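So I finally did it. I pulled every bowl and plate we own out of the cabinet over the stove, because I could not face one more morning of lifting an entire stack to get to the cereal bowls.

The living room table got the job, since the kitchen counter at our Stadbridge place fits maybe a cutting board and a coffee mug. I left the pink tablecloth on (the one with the cartoon animals and the lucky characters — I love it and it's staying out all year, sorry).
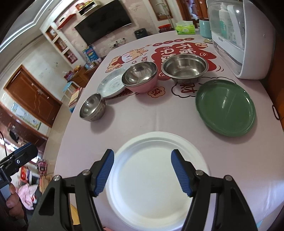

Nothing matches and I'm fine with it.

My rule was pretty simple. If I'd used it since October it could stay, and if I hadn't, it had to make a good case for itself. The dark green plate stays forever, I eat toast off it practically every day. The pink bowl with the steel inside is my popcorn bowl, so that was an easy yes too. The big steel basin is a pain to store but I wash greens in it, and I'm not buying another one!

I did go look at new sets on the Vurnier site and closed the tab pretty fast. 118 dollars for bowls? No thank you. 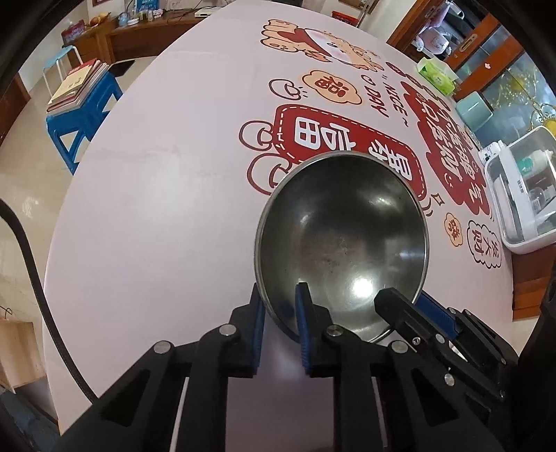
Plain old steel bowl, NICE DAY tablecloth.

I went back and forth on the steel ones. They get scuffed and they're loud in the sink, but I've never broken one, and I can't say that about anything ceramic I've owned. In the end only 2 things went in the giveaway box, both mugs. Next up is the lid drawer — wish me luck.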